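Drusstead Cast Iron Skillet: Four Months of Lifting It
November
6 min read

I bought the Drusstead for the same reason I buy most things, which is that my old one embarrassed me in front of a guest. The guest was my sister. She picked up my nonstick pan, looked at the scratches, looked at me, and asked if I'd been eating the missing parts. I ordered a skillet before she'd finished her eggs.

It arrived on a Tuesday in a box that the mail carrier set down with real feeling. Inside was the pan, a cloth bag too nice to keep a pan in, and a booklet of care instructions that runs longer than the one I got with my dishwasher. I'm told to wipe, warm, oil, wipe again and store somewhere dry. My houseplants should be so lucky.

The sides slope a little more than usual, so you can get a spatula under a pancake without a wrestling match. The handle is long. It also gets hot, as cast iron handles have done for as long as there have been hands, and for $170 I'd hoped somebody at Drusstead might have had a word with it. A fabric sleeve is sold separately. I held out for a week and then paid for the sleeve.
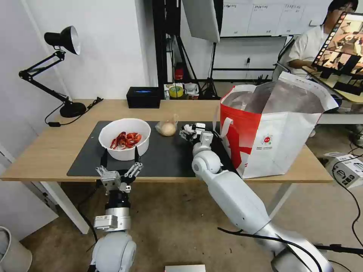 Glenys Merrick
Kitchen and Home Reviewer

Onions are where I started, because onions will tell you everything about a pan's temper. On medium the Drusstead takes its time warming up, long enough to empty the dish rack and regret a few emails, and then it holds that heat like a grudge. My first batch went from pale to charcoal while I was hunting for the wooden spoon. The second, on a lower flame, came out brown and sweet and only slightly stuck in the middle.

Eggs took longer. The booklet says the surface is "ready for eggs," and so it is, if you like them attached. After a month of bacon and patience, a fried egg would slide when asked. After two it slid without being asked and I lost one to the burner.

Steak is the easy win. You get a proper crust, the smoke alarm gets some exercise, and everyone at the table assumes you've taken a class. Cornbread was just as good, with an edge so crisp that my family stopped pretending to want the center.

I did borrow a Dinell for comparison from my neighbor Hildegard Kettler, who has owned hers for 30 years and handed it over the way you'd hand over a baby. It's rougher, uglier and heavier at the handle end. It also fried a better egg than mine. She wasn't surprised, and she wanted it back by supper.

Cleaning is fine. Hot water, a stiff brush, a bit of soap if you're the kind of person who can ignore strangers on the internet. I left it in the sink overnight once and woke up to a fine orange bloom, which came off with salt and half an hour of feeling bad about myself.

Would I buy it again? At full price, I'd think about it longer than I did the first time. It cooks well, it looks serious on the stove, and the slope of the sides has spoiled me for other pans. But an old one from a yard sale will do most of this, and it comes with somebody else's 30 years of bacon already in it.

4 out of 5. The sleeve gets a 2.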